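Programa de acompañamiento fiscal a empresas emergentes
Informe de avance a la entidad financiadora
9 de agosto

Presentado por: Primo D'Amico, coordinación del programa
Sedes: Serdale, Gotlow y Villa

1. Objeto del informe

El presente informe recoge el trabajo realizado desde el cierre de la convocatoria de junio y el estado de las tareas comprometidas en el convenio. Cubre la tramitación de bonificaciones por contratación de personal investigador, el aplazamiento de cuotas y la devolución anticipada del impuesto indirecto soportado en la compra de equipos. Quedan fuera las ayudas a la exportación, que se justifican por separado.

2. Empresas atendidas

El registro del programa contiene 286 consultas. La mayor parte se resolvió en la primera entrevista, casi siempre porque la empresa no cumplía el requisito de antigüedad o porque ya disfrutaba de un beneficio incompatible. Se abrieron 17 expedientes completos, con revisión de estatutos, cuentas y contratos.

De esos expedientes, cuatro tienen resolución favorable y tres fueron devueltos para subsanación. Los demás siguen pendientes de respuesta de la administración. No hay ninguna denegación firme.

Los expedientes devueltos comparten el mismo defecto: la memoria técnica describía el producto y dejaba sin detallar las horas de dedicación de cada persona. Hemos modificado el modelo de memoria y lo hemos enviado de nuevo a las empresas afectadas. Dos ya lo han entregado firmado.

3. Plazos

El retraso principal está en las devoluciones anticipadas. La oficina tributaria pide ahora las facturas originales de los equipos junto con el justificante bancario, y varias empresas pagaron con tarjetas de los socios antes de tener cuenta propia. Para esos casos preparamos una declaración de reembolso al socio que se adjunta a la solicitud. La oficina la ha aceptado en Serdale y en Gotlow. En Villa todavía no se ha pronunciado.

El calendario del convenio preveía cerrar esta línea antes del verano. Proponemos trasladar el cierre al último trimestre, sin coste adicional - las horas ya están presupuestadas en la partida de asesoría.

4. Plosemora

La plataforma de seguimiento, Plosemora, está en uso en las tres sedes. Cada empresa puede consultar en qué punto se encuentra su expediente y qué documento falta. El acceso con certificado electrónico funciona. El aviso automático de vencimientos, en cambio, se desactivó en junio porque enviaba mensajes duplicados a quienes tenían más de un administrador registrado. El proveedor ha entregado una corrección que está en pruebas y, mientras tanto, los avisos se mandan a mano los lunes.

Queda pendiente la exportación de datos en el formato que solicita la entidad financiadora. Los anexos de este informe se han elaborado a partir de la hoja de cálculo interna y pueden presentar diferencias de orden respecto a los del informe anterior. Los importes están conciliados con contabilidad.

5. Formación

Se impartieron las sesiones previstas sobre pactos de socios, valoración de participaciones y obligaciones tras una ronda de financiación. La asistencia fue buena en Serdale y más baja en Gotlow, donde coincidió con una feria sectorial. La sesión sobre opciones para empleados se repetirá en otoño a petición de los asistentes, con más tiempo para el tratamiento fiscal en el momento del ejercicio.

Los materiales están publicados en el área privada. Falta actualizar la ficha de bonificaciones, que todavía cita los topes del ejercicio pasado.

6. Ejecución del gasto

El gasto en personal se ajusta a lo previsto. La partida de viajes presenta un remanente, ya que buena parte de las entrevistas se hizo por videollamada. Solicitamos autorización para destinarlo a traducción jurada, muy demandada por empresas con socios extranjeros. La partida de locales incluye el alquiler de Serdale, los suministros y el acondicionamiento de la sede de Villa, aseos incluidos. No se prevén más cargos por este concepto.

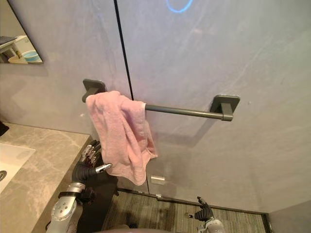 7. Próximos pasos

Presentar las subsanaciones pendientes y pedir cita con la oficina tributaria de Villa para aclarar el criterio sobre los pagos hechos por socios.

Reactivar los avisos de Plosemora cuando terminen las pruebas, primero en Gotlow y después en las otras sedes.

Publicar la ficha de bonificaciones actualizada y retirar la anterior.

Remitir a la entidad financiadora la propuesta de modificación del calendario - el borrador va como anexo B - y la solicitud de cambio de partida, anexo C. Para no detener los encargos de traducción necesitamos respuesta sobre esta última antes de que se abra la próxima convocatoria.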